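How to Size a Position Before You Buy a Single Stock

Many people who start with stocks spend weeks to choose the company and five seconds to choose the amount. I did it also. My first purchase was shares of Siltex, and I put in whatever was left in the account that morning. In this tutorial I show the method I use now. You need a calculator, a sheet of paper and the last three months of the price chart.

I will use one account with $2000 in it, as this was my own size when I began to work this way. If you have more or less, change the numbers but keep the order of the steps.

Step 1. Decide the loss you accept

Write down the amount of money you can lose on one trade and still sleep. Please write it in dollars. A percentage looks small on paper and feels different when it leaves the account. For me it was $30.

This is the loss for the whole trade, with commission included. If your broker takes a fee for buying and again for selling, subtract both now. My broker at that time, Gatora, did not charge for small orders, so I leave the fee out in the next steps.

Step 2. Find the exit price

Open the chart and look for the last price level where buyers came back at least two times. Your exit goes a little under it. Do not put it exactly on a round number, many other people have their orders there.
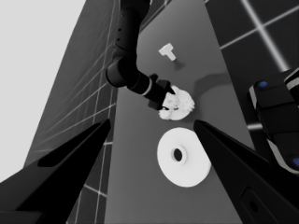
For a stock that trades at $20, I could find such a level near $18.70 and set my exit at $18.50. The distance between the purchase price and the exit is then $1.50 per share. Write this number beside the first one.

If you cannot find any level on three months of chart, go to six months. If there is still nothing, I leave the stock alone and look at the next one on my list.

Step 3. Divide

Take the loss from Step 1 and divide it by the distance from Step 2. In our case, 30 divided by 1.50 gives 20 shares. At $20 each this is a purchase of $400, or one fifth of the account.

When the result is not a whole number, always go down. With 17.8 shares you buy 17.

Step 4. Check the total

A very near exit gives you a very big position, and this is the place where the method can hurt you. Suppose the distance is only 20 cents. The division says 150 shares, and that costs $3000, more than the account has. My rule is that one company never takes more than a quarter of the money, so I stop at $500 even if the division allows me more.

Look also at what you own already. At one time I held Siltex and Pryor together, both suppliers to the same car makers, and when one went down the other followed the same afternoon. Precious Mangubat, who taught the evening course I attended, makes her students count two such companies as one position. I do this since then.

Keep some cash outside. I leave $200 untouched in the account for the case that I made a mistake in the arithmetic, and I have needed it twice.

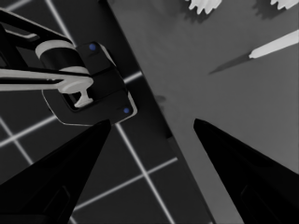 Step 5. Place the order and the exit together

Use a limit order for the purchase, with the price you used in the calculation. If the stock opens higher and you pay more, your distance has changed and Step 3 is wrong. Calculate again or wait.

Enter the stop order directly after the purchase is filled. Please remember that a stop is not a guarantee – after bad news in the night, a stock can open far under your price. I had this with Kiltirley in December. My planned loss was $30 and the real one was $52.

Step 6. Write it down

For every trade I note the date, the purchase price, the exit, the number of shares and one sentence with the reason. After a bad winter my account stood at $1598, and from these notes I could see that most of the loss came from trades where I had moved the exit lower after buying.

When the account changes, go back to Step 1 and choose the amount again. I do it on the first morning of each month, before the market opens.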